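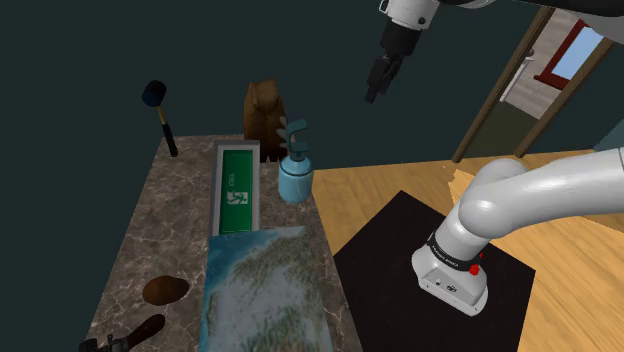 1/ The Palora success rate is wrong, and I don't think by a little

Ternine put out their numbers for the Dornell policy in February and people have been passing the headline figure about ever since. I've spent far too many evenings with the replays. Long thread, sorry.

2/ Quick setup for anyone not following. Palora is a simulated tabletop benchmark. One arm, a table full of junk (mallets, spray bottles, an exit sign, maps), and a line of text telling it what to move where. A script decides whether it managed. Hold on to that last bit.

3/ The release has 3277 episodes marked as passed. I did not watch 3277 episodes. I pulled 300 at random and sat through those at half speed with a notepad, like it was the 1990s.

4/ A fair few of them are fine! The arm goes over, picks the thing up, puts the thing down, backs off. I have no quarrel with those and I want that on record before the replies start.

5/ Then you get the other sort. Arm goes down, fingers close, object shifts a bit, episode ends, green tick. I kept rewinding because I assumed I'd blinked.

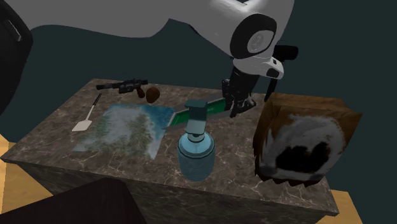

Palora table, gripper down at the edge of the green thing.

6/ So I read the scoring script. For "put A in B" it asks whether A's centre is within a set distance of B's centre, measured flat across the table. Height isn't checked. Whether the gripper has let go isn't checked either.

7/ Which means you can pass a "put it in the bowl" task by holding the object over the bowl. Or by dropping it right next to a small bowl, if the distance is generous. The distance is generous.

8/ There's a second problem and it's the one that bothers me more. The check runs at every step and the first yes ends the episode. So if the arm swings the block past the bowl on its way to knocking something over, well done, that's a pass, and we never see the knocking over.

9/ Xiaoqing Shen pointed out to me that this also hides collisions. The contact penalty is only added up at the end, and an early pass skips it. I'd missed that completely. Went back through my notes and swore a bit.

10/ Before anyone says "it's only a simulation": yes. But Ternine's own write-up uses these scores to argue the policy is ready to try on a real arm with people in the room. If your counter can't tell letting go from still holding on, I don't want to be the person reaching across that table.

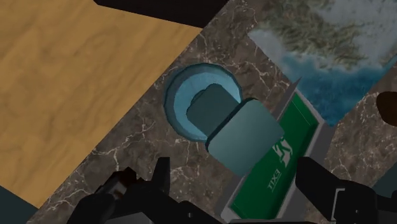 11/ I patched the script. Three changes: object must be below the rim, fingers must be open and clear, and it all has to stay true for 1000 sim steps before it counts. Then I re-scored my sample from the saved states where there were enough of them.

12/ And that's the snag. Most saved runs stop the moment the old check says yes, so there's often nothing after it to score. I can't give you a corrected percentage. Anyone who quotes one off the back of this thread is making it up, please don't.

13/ What I can say is that of the tasks I tried running again from scratch, 4 went from "solved" to "never once solved". All of them bowl tasks.

14/ I wrote to Ternine. The answer was that the threshold was "chosen to match human judgement". Whose? Nobody I've shown the replays to would call a block still in the gripper "placed".

15/ Someone called Fu in the issue tracker raised the height thing months before I did, by the way. Closed as "working as intended". Credit where due.

16/ Do I think it's deliberate? No. I think a script was written for a quick test, the numbers came out nice, and it stayed in. I've done the same on a smaller scale and been told off for it.

17/ Things I'd like from them: full-length runs with no early stop, the collision totals, and the old ticket reopened. I'd settle for the first.

18/ Patch is in my fork. If you're re-running it, turn off the early exit in the config as well or the new hold time does nothing. Took me an hour to spot that.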